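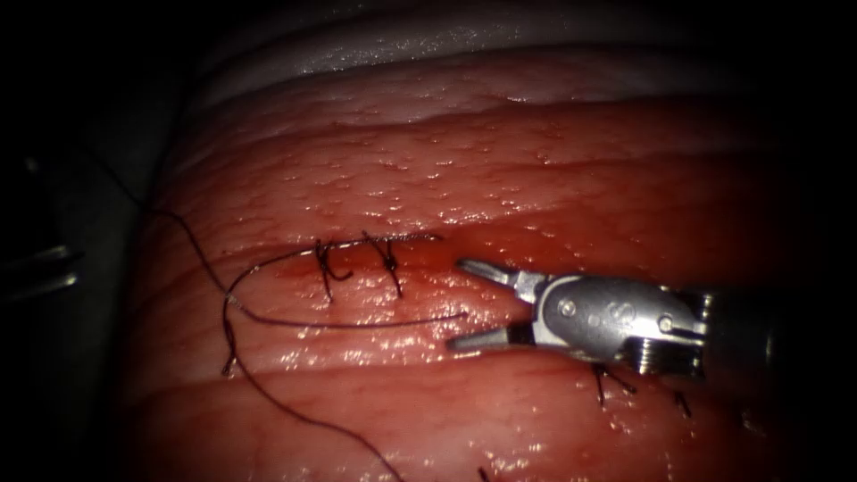 Nallside, 23 July 2025

Home | Notebook | Rigs | Faults | Search

Suturing bench, tissue run. Stopped early on a grip fault. Writing it up before I forget the order of things.

The Ceson controller was running the throw and pull sequence with the usual settings. On the fault, the right driver was told to close on the thread and reported closed. The log shows jaw angle at target and no error. The jaws themselves were open. The next step in the sequence was the pull, so the arm went through the whole motion with nothing held and then carried on to the following step as if it had thread. I hit the stop there.

Restarted from home and got the same thing on the second attempt. Third attempt closed normally. That is the part I don't like.

Checks so far: motor side encoder agrees with the command to within 7 counts on every cycle, good and bad. So the motor is turning and the jaw isn't following. Closing current on a good grip peaks at 300 mA. On both bad ones it stayed under 200. We log the current and do nothing with it.

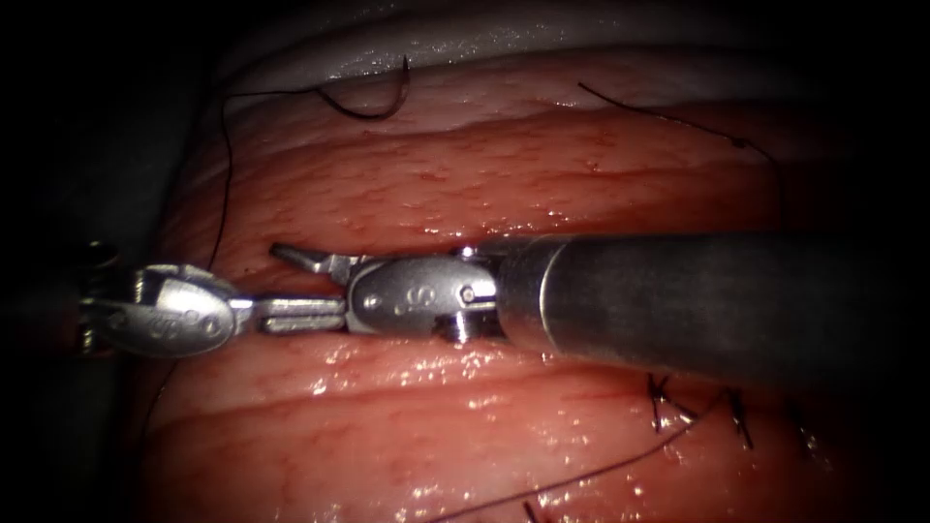
Sarmīte Vasiliauskas thinks it is cable slack at the wrist and not the software, and she would swap the instrument before touching any code. She had the same symptom on the Luik rig, where it came and went for days and then stayed.

I agree about the swap. I still want the current check in, because a slack cable should stop the sequence whatever the cause. Draft rule: if closing current hasn't passed 250 by the end of the move, hold position and ask the operator. Needs a better threshold than one I made up at the bench.

The other arm showed nothing odd in its log. Left its settings alone.

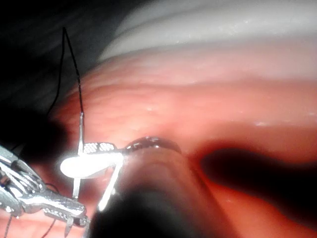

Can we keep running by hand until the spare comes?
Teleop is fine, as the operator can see whether the jaws have shut. Automatic sequences stay off on this bench.

Cludport have the spare down for August. Teguh Lumenta has the log files, 21 cycles, bad ones marked. Stop button worked first time on both faults and the arms held where they were. 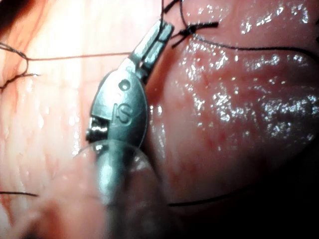
Driver wrist and jaws near a tied knot.

Still to do: tension check with the instrument off the arm, then repeat the close test with no thread.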